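The city's rental registry is finally getting teeth, and if you rent in Dodik (like me) or own a place here that you rent out, it's worth ten minutes of your time. The new rules kick in come March. I've read the whole packet so you don't have to, although if you like footnotes, you'll have a great evening with it.

The short version: every landlord in the city has to list each unit, say what it rents for, and update the listing any time the rent changes. We've had a registry for years, but it was voluntary, and you can guess how well that went. The housing office says 28 percent of rental units are on it right now. The goal is 85 percent by the end of the first year, which strikes me as pretty ambitious for an office that still takes some forms by fax.

## What changes for landlords

The fee is 20 dollars per unit per year. That's lower than what was floated last fall, when the number going around was high enough to fill the council chamber with annoyed people in winter coats. Owners who live in the building and rent out just one unit don't pay at all, but they still have to register.

Miss the deadline and you get a letter. Miss it again and there's a fine of 97 dollars per unit, and you can't file for a rent increase until you're caught up. I suspect that second part is going to do more than the fine will. A big owner can shrug off a fine, but a frozen rent roll gets attention.

Stoica, the management company that runs most of the older brick buildings along the canal, put out a statement saying it supports "clear and predictable rules" and is still studying the details. It also said it wants the city to keep individual rents out of public view. More on that in a second, because it's the part everybody was arguing about in the hallway.

Lirel, which owns the two newer towers near the bus station, told me by email that all its units are already registered. I checked a handful of addresses on the city's lookup page and they did come up, so fair enough.

## What changes for renters

You don't have to sign up for anything. Once your unit is in the system you can look up your own address and see three things: whether it's registered, when it was last inspected, and what rent the owner reported. If the reported rent doesn't match what you pay, there's a button to flag it. Flagging goes to the housing office and your landlord won't see your name on it, or at least that's what the packet promises. In a two-unit building I'm not sure how much of a secret that can be! I asked the office about it and got a polite answer that mostly repeated the packet.

The compromise on privacy goes like this. Exact rents will be visible only to the tenant, the owner and the city. Everyone else gets averages by block, and only for blocks with enough units that you can't work out who pays what. Renter groups wanted the full list out in the open. Owners wanted nothing out at all. So we get averages, and I'd bet we'll be back at this next year.

I do think the averages will be useful, by the way. When I moved into my current place I had no clue if the rent was normal for the street or if I was being taken for a ride. I asked the neighbors, which was awkward, and one of them was paying a good deal less than me for an extra closet. A block number on a website would have saved me that conversation (and the closet envy).

## Will it bring rents down?

Nope, and the city isn't claiming it will. There's no cap in here. The packet calls it "a measurement tool," and that seems right to me. What it could do is settle a few of the fights we have every budget season, when one side says rents have gone through the roof, the other side says they've barely moved, and both are working off listings sites that only show places that happen to be empty that week.

There's a decent argument on the other side too. Small owners told the council the paperwork lands hardest on them, and I have some sympathy. If you own one duplex and work a day job, a yearly filing is one more thing to forget. The city has promised a reminder by mail and another by text. There was also talk of letting owners file at the branch libraries, but the final version only says staff will "explore" that, so I wouldn't drive over there just yet.

The software is coming from Astex, which won the contract over two other bidders. It ran a trial version for part of the north side over the summer, and the complaints I heard were mostly about passwords and about apartment numbers with letters in them. Mine has a letter in it, so I'll be testing that one personally. The housing office says both problems are fixed.

## What to do before March

If you own, dig out these before you log in, as the form times out pretty fast:

- your property tax number, which is on the top right of the bill
- the current rent for each unit, before utilities
- the date of your last inspection, if you've had one
- a phone number where a tenant can reach somebody in an emergency

If you rent, find your lease and write down what you pay, with parking and storage listed separately if you're charged for them. The registry counts base rent only, so a parking fee can make it look like the numbers don't match when they do. Keep a copy of your last few payments as well.

The help line opens at 9 in the morning and closes at 4, with a lunch break in the middle. I called twice and got through the second time after a fairly long stretch of piano music. The person I talked to was patient and knew the rules cold, so it's worth the wait if your situation is odd - a sublet, say, or a room in a shared house. Rooms count as units if they have their own lease, but they don't if everyone signed the same one.

I'll post again once the lookup page switches over to the new system.

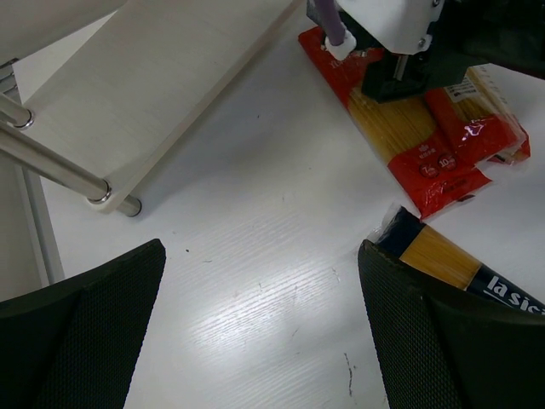 ## More housing news

- Council to take up the accessory apartment rules again
- Canal street repaving: which blocks lose parking
- How to read your property tax bill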